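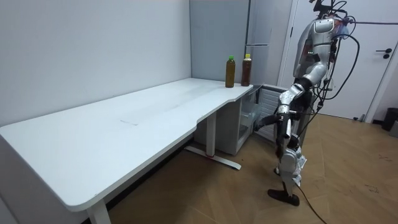 *Joswood, March*

## Week 7: Who is telling this story? Editing in reality TV

Right, so last week we did casting, and I promised we'd get to the part everybody actually signed up for, the edit. These notes are a tidied-up version of what I'll say in the lecture. If you miss the lecture you can get by on these, but you won't have seen the clips, and the clips are most of the fun.

We're using two shows all the way through. *Silotard* is the couples one: pairs who've been together less than a year move into a village and run a guesthouse. *Desside* is the one where two people have to choose between each other and a lump of cash at the end of every episode. Both are made by Gökçe, so you'll see the same tricks turning up in each, and once you've spotted them in one you won't be able to stop spotting them in the other (sorry in advance to anyone you watch telly with).

### How much gets thrown away

The production notes in your reading pack say the second series of *Silotard* shot over 500 hours of material. The finished series runs to eight episodes of under an hour each. I'd like you to sit with that for a minute before we go any further. I don't mean it as a scandal. Any programme about people's daily lives has to lose nearly everything, and most of what was lost was people looking for their keys and asking who'd finished the milk.

But it does mean somebody chose. If a man is short-tempered on screen for four minutes across a whole series, those four minutes might be the truest thing in the footage or they might be the four worst minutes of his spring. We can't tell from the sofa. What we can do is look at how the minutes have been put together, and that's the job this week.

### The confessional

You all know what this is: one person, a chair, a nice blurry background, talking about something that happened as if it's still happening. "I walk in and I'm thinking, what is she doing?" The present tense is nearly always asked for by the producer. So is putting the question into the answer, so the interviewer's voice can be cut. Listen out for people saying oddly complete sentences like "The thing that upset me about the dinner was the seating." No one talks like that unless they've been asked to.

Things to look at in a confessional:

- **Clothes and hair.** If the same jumper turns up while someone comments on three different weeks, those interviews were done in one go, after the event. They already know how it ended.
- **Where the face is.** When you hear the voice but you're looking at a kettle or a door, ask what the cut is covering.
- **The pitch of the voice.** A sentence that goes up where it should come down has often had its second half taken off, or had somebody else's Thursday-night ending stuck on the front of it. Editors call a stitched line a frankenbite, and it's my favourite word in the whole course.

We'll play the guesthouse breakfast argument from *Silotard* twice, once with picture and once with sound only. Most of you will hear at least one join the second time. I missed the one in the middle for years!

### Reaction shots

A reaction shot is somebody's face while somebody else is talking. It's cheap and quick and does more work than anything else in the edit. Take a woman glancing at the ceiling because she's bored or there's a moth up there, put it straight after her boyfriend says he loves her, and you've made an eye-roll.

The way to check is continuity. Look at the level in the glass. Look at the light through the window, and the candle if there is one. In the *Desside* clip we're using, her wine goes down, up and down again inside one short conversation, and I don't think anyone was topping her up.

Do be a bit careful here, though. A mismatch shows that shots have been moved. It doesn't show that anybody meant to mislead you. Sometimes the camera battery went and they had to use whatever they'd got. I take marks off for essays that go straight from "the glass is fuller" to "the whole row is fake", and I've read quite a few of those.

### Music, and the pause before the break

Short section, this one, as we've got a whole week on sound later. For now just notice plucked strings (you're meant to find this person silly), the low hum (you're meant to be worried) and the sudden silence (adverts coming).

The pause before the break is worth timing. In the *Desside* finale the gap between "I've made my choice" and the choice is 20 seconds before the adverts, and then we get part of it again afterwards. Count how many different faces they use to fill it.

### What happens outside the programme

The story carries on without the editor. People give interviews, post long messages at midnight, fall out with each other in comment threads, and entertainment sites write all of it up. For the seminar I've pulled together 383 reader comments from under one episode write-up of *Silotard*, with usernames taken off. They're in the shared folder as a spreadsheet. You don't have to read every one, just get a feel.

I want you to sort a good chunk of them under these headings:

1. Comments on what a person did
2. Comments on how the programme showed it
3. Comments on something the person said later, somewhere else
4. Anything that won't fit (there'll be loads, don't panic)

Then have a look at the wording in the write-up itself. "Claims", "alleges", "says" and "admits" are four very different verbs, and you'll find writers swapping between them just to avoid repeating a word. "Admits" is the one that bothers me most. It tells the reader the thing is true and that it's something to be ashamed of.

### For the seminar

Pick one scene, two minutes at the most, from either show. Write down every cut, what you see and whose voice you hear. A rough table on paper is fine. Bring it with you, plus one sentence saying who the scene wants you to side with.

Reading is chapter four in the pack and the *Desside* production notes. Skip the appendix on music rights unless you're having trouble sleeping.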